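Frame rates, again

3 January 2020

The disc of Lomar arrived before the holiday and I have now been through it twice, once on the projector and once on the monitor with the scopes running. These are notes on the transfer. I have little to say about the film as a film, except that it is slow and good and that the ferry sequence is better than I remembered.
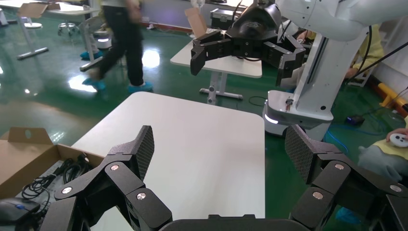
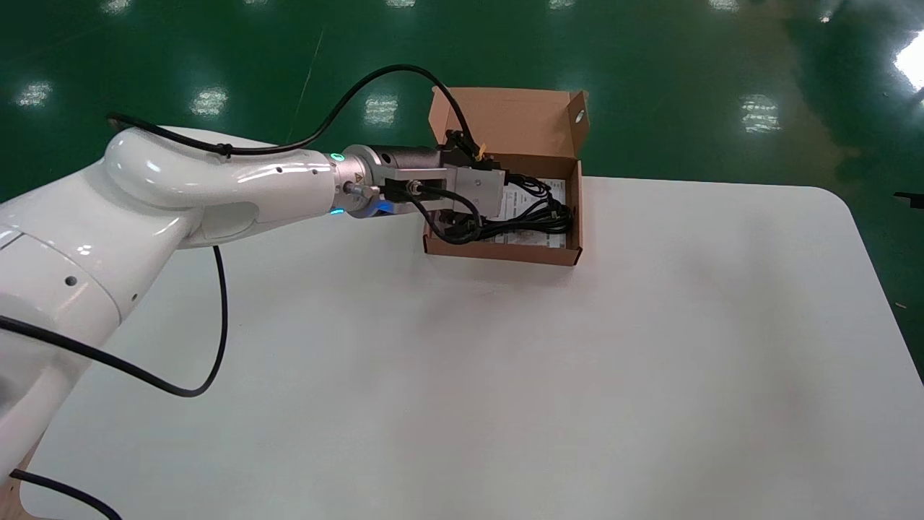
Wrong speed, according to Brzozowska, whose comment under my August post held that every home release of Lomar runs fast and that the new one would too. I said then that I would check. The claim is half right.

The old disc was a PAL transfer. Film shot at 24 frames per second was played at 25, which shortens the running time by 4 percent and raises the pitch of the sound by a little less than a semitone. The harmonium in the church scene makes this easy to hear if you have the soundtrack record to compare it with. The new disc is encoded at 24 frames and the picture runs at the correct speed. I checked it against the clock on the station wall, which stays in shot long enough for the second hand to go around once. On the old disc the hand gains more than two seconds. On the new one it keeps time with my stopwatch, within the limits of my thumb.

The sound is the half that is wrong. Whoever prepared the track seems to have taken it from the PAL master and stretched it to fit without correcting the pitch in reels one and two. From reel three on, the pitch drops to where it should be. The change happens on the cut to the quarry, where there is no music and very little talk, so it is easy to miss. Play the harmonium and then the accordion at the wedding, which is the same tune in the same key on the record. On the disc they are most of a semitone apart.

Grain is well handled. The label, Fedside, has a poor record here, and their disc of Dareck looked as if it had been wiped with a cloth. Lomar has been left mostly alone. There is some clumping in the night exteriors where the bit rate falls, and one shot of the harbor shows banding in the fog. I saw it on the monitor and could not see it on the projector.

The framing is 1.66:1, with thin black bars at the sides. The old disc was opened up to 1.33:1 and showed a microphone in the kitchen. I prefer the new framing, though the titles now sit close to the bottom edge.

Subtitles are white, with a thin outline, and can be turned off. I stepped through the file and found 875 of them in the feature. The old disc had fewer, and left the radio broadcast in the second half untranslated – a real loss, as the broadcast explains why the brother does not come back. Two lines in the wedding scene appear before the speaker opens his mouth.

The extras are a trailer and a 30 minute interview recorded in a room with a loud refrigerator. The booklet has an essay on the locations and a table of the cuts made for export. It numbers the shots in the full version at 1,274. I have not checked this and do not plan to.

I have written to Fedside about reels one and two and will add their answer under this post if one comes. Keep the old disc for now if you own it, since the pitch there is at least wrong all the way through. The comparison files for the harmonium and the accordion are still on my drive and I can send them to anyone who wants to listen.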